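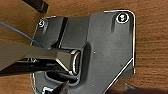 Print this page
E-mail this page

Speaker notes — "Three Thousand Small Tries"
Afternoon session, 25 minutes plus questions

Open without slides. Say good afternoon, say how happy I am to get a whole slot for data collection, because it usually gets two minutes at the end of someone's model talk!

Start with the number. We recorded 3,032 episodes for the Troltgate set between February and June. Each one is a person steering the arm through a short job on a metal part: reach in, touch, grip, let go, back out. Let the number sit for a second, then tell them 1,826 made it into training. Someone will gasp. Good, go straight to why.

(Click.)

Wrist view. Talk about how little the policy gets to see once a finger is down inside a pocket. The tip covers the very spot you care about. Screw heads and bright edges outside the pocket become landmarks, so we kept them in view whenever we could and stopped cropping so tightly. Mention glare on metal — a shiny rim moves when the lamp moves, and the model has no idea that it's only light. We shifted the lamps between batches on purpose after that. I love this part, don't rush it.

(Click.)

What we threw out and what we should have kept. In the spring we deleted every episode with a bump or a second attempt. Big mistake. The Fendis policy trained on the clean ones was lovely right up to the first time it touched a wall, and then it just pushed. Recoveries went back in from April on: operator misses, pauses, backs off, tries again. 914 of the kept episodes have at least one recovery. Play the short clip if the sound works, skip it if not.

(Click.)

Operators. Slow down here. Two people doing the same reach look like two different robots. Fast hands teach fast hands, hesitation teaches hesitation. We asked for a steady pace and a short stop before contact, and wrote that on a card by the controls. Thank the Jundon crew, who did the late shifts and still argued with me over labels (they were right about "partial grip").

If there's time: the first 2,000 episodes had one start pose. One! Show the Bălan plot, flat line, then the jump when we varied it.

Questions I expect — how long per episode, why not simulate it, will we share the set. Answer to the last: yes, the recoveries first, labels after we finish the second pass.

Leave the contact slide up. Take the adapter back from the lectern.

Print this page | E-mail this page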